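Ruairi Strachan and the little white tables

Ruairi Strachan had put the kettle on before I was through the door, and he was talking about table legs before it had boiled. He has been mending and rebuilding light household furniture for five years now, mostly plastic stools, side tables and shelf units that other people would have set out at the curb, and he's as fond of them as some folks are of old clocks.

"People think it's junk," he said, handing me a mug. "Then you turn one over and look underneath, and somebody thought hard about that! The top is just the top, you know? It's flat, it holds your sandwich. All the work is on the bottom side, where you never look."

The one he wanted to talk about most was the Grallik, a small white table with long tubular legs that fit into sockets at the corners. He likes the ribs best of all, the way they run crosswise on the underside, and he drew them for me twice on the back of an envelope (the second drawing was better, he felt, though I couldn't tell them apart).

"My aunt had one on her porch for years with a fern on it, a great big heavy fern, and it never sagged," he said. "That's the ribs doing that."

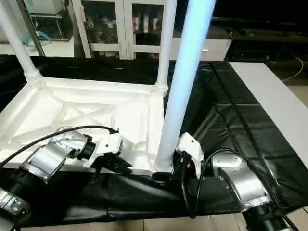
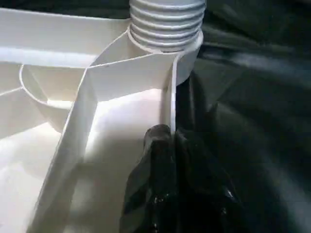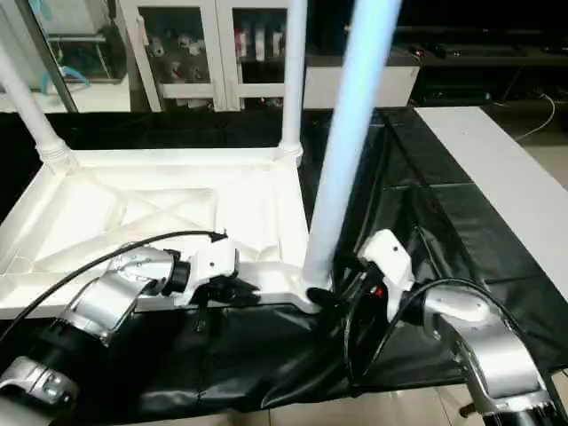
The white frame with its long legs, and in the second picture a closer look at the ribs and a threaded neck.

Getting the legs right

Ruairi's advice is to work with the thing upside down on something soft, and to leave yourself more headroom than you think you'll want. "I knocked a lamp clean over in September," he said. "Swung a leg around without looking. My own fault."

He starts every leg by hand and goes around again at the end. If a thread feels gritty, he backs it out and brushes it. "You can feel when it's crooked. Your fingers know it before you do, so stop and start over. Don't go leaning on it."

He keeps a notebook of every piece he has worked on, and the last entry when I visited was number 377, a shelf unit with a cracked foot. He was waiting on a part for it and hoped the mail would bring one by Monday, and meanwhile, would I like to see the shelf? I would, and we took our tea along.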